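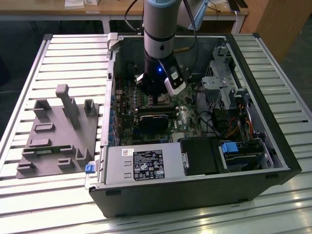
Tower on its side, panel off, module waiting in the grey fixture.

Workshop tips: keeping the memory cell happy

We love this little cell at Skiltora, and most of what follows we learned by getting it wrong first! Our arm takes old computers apart and puts memory back in, and it will do that all day if you look after a few dull things.

Lay the case flat with the open side up and push it about until it stops rocking on the slats. A tower that rocks even slightly will have you re-teaching points until teatime. Power lead out before anything else, always.

Wipe the fixture slots with a dry brush every Saturday. Fluff gets down between the blocks and a module that sits proud gets picked up crooked. Minoru Arai uses an old pastry brush and I've never found anything better.

Check the cables on the arm with it stretched right out AND folded right in. A loop that looks generous in the middle can be tight as a drum at the far end.

Fingertips next. They do the fiddly jobs, so they wear first. We look at ours every 300 cycles and swap them at 1000, even if they look fine (they usually do, which is maddening).
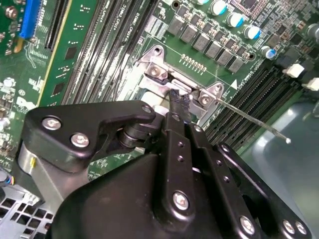
Fingers in close at the socket bracket, with the memory slots either side.

Pivot screws work loose. Put a tiny dab of thread lock on each one, leave it overnight, then draw a line across the head and the plate with a paint pen. If the line has broken, the screw has moved. Lovely cheap trick, and it saves going round with a driver every morning.

After any knock, go back to the fixture and run 2 slow picks before you let it near a board. Marijke Kuipers also runs her finger pads over a strip of masking tape to lift off grit, which works a treat.

Do watch the glare too. Bare metal and shiny boards bounce light straight up into the wrist camera, so try moving the lamp before you start fiddling with the settings.

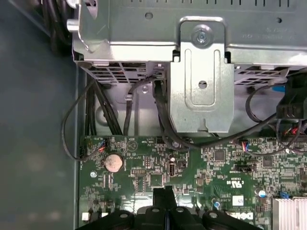
Teun Van Damme wrote in to say that thread lock is fine until you need the screw out again, and would we please tell people to use the low-strength sort. He sheared a head off in April and spent a whole afternoon drilling it out. Fair point, low-strength it is! He also keeps a spare set of fingers already built up on their plates, so a swap takes him as long as boiling the kettle. We're copying that one.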